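Packing a Snack Box for the Mail

Most guides to mailing snacks tell you to buy a special kit. I tried one from Cleverer and wasn't impressed. It was a box with dividers in it. A used grocery box does the same job if the bottom is sound.

What you need: a cardboard box, packing tape, some paper, and the snacks.

1. Press on the bottom of the box with your fist. If it gives, tape the seam twice or find another box. A ragged top edge matters less than people claim – you'll be taping over it anyway.

2. Sort by what breaks. Cookies and crackers go in the middle, hard candy along the walls. I leave chocolate out until October.

3. Stand the chip bags upright. Some people poke a pinhole in each bag to let the air out and save space. I've never seen the point, unless you like stale chips. The air is the padding.
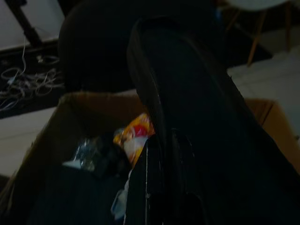 4. Fill the gaps with crumpled paper. Tormod Hägglund swears by popcorn as filler, and I have eaten popcorn that came out of one of his boxes. Use paper.

5. Close the flaps and shake the box gently. If things slide, open it and add more paper. Give it 2 strips of tape along the top seam and one across each end.

"Fragile" stickers are up to you. I sent 8 boxes with them and 8 without and couldn't tell the difference in how the crackers arrived. Write the address on the box itself as well as on the label, in case the label peels.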